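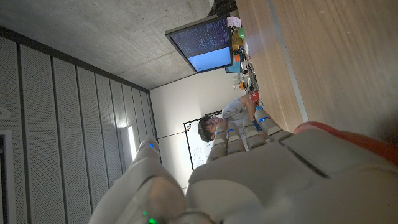 Blue lights on the fingers, a green one at the base of the thumb.

Wanted: printer and scanner reviewer (part-time, remote)

Trukero is looking for someone to take over our printer coverage. We publish buying advice on laptops, monitors, routers and the gray boxes that sit next to them, and the laptop desk has never been short of applicants. The printer desk has been vacant since December. We would like to fix that before the backlog of test units blocks the fire door.

The job is 31 hours a month, paid by the hour and not by the word, so you can stop when you have said what you came to say. You would review two home or small-office printers a month, keep our buying guide current, and write the occasional piece on scanners, label makers or whatever Ngaio McKinnon has found in the returns pile. Ngaio runs the hardware section and will be your editor. She cuts adverbs and the word "seamless" on sight.

Each printer gets the same test routine. You unbox it, install it on one Windows laptop and one Mac, and write down every account it asks you to create. Then you print our 54-page sample document in plain black, again double-sided, and finally the color pages, which include a photo of a fruit stall that we are all very tired of. The printer stays on your network for 90 days before we publish a long-term score. Most of our readers' complaints are about week seven, and a review written on day two can't help them much.

You will need:

A spare table and a tolerance for paper trays.
A working Wi-Fi network you are allowed to break.
Clear written English. Samples matter more to us than a degree, and a good forum post counts as a sample.
Some idea of what ink costs per page, or a willingness to do the arithmetic without crying.

You won't need a video setup. Lies Dijkstra handles video from our Trevdale office and has her own lights, which she doesn't lend.

We buy most of what we test. When a manufacturer lends us something, it goes back, and the review says it was a loan. You can't keep the printers. In five years one reviewer has asked to.

Pay is set out in the contract we send to everyone on the shortlist, along with an allowance for paper and electricity. Ink is on us. Please don't tell us you are passionate about printing unless you can describe the incident that caused it.

To apply, send two samples and a 300-word review of any device within reach of your chair to Emiko Katayama at the jobs desk by Jun 6, 2018. Toasters have done well in past rounds. Shortlisted writers get a paid trial with a mid-range inkjet and a return label.

Filed under: Work With Us, Hardware, Printers & Scanners

3 comments

Marama Cartwright
Is this open to people outside Trevdale? I'm in Drallwood and the courier only comes when it feels like it.

Ngaio McKinnon
Yes, it's remote. Drallwood is fine, we ship there already.

Heather Rewi
I have owned the same laser printer for eleven years and have opinions on every one that came after it. Samples on the way. Is a stapler a device?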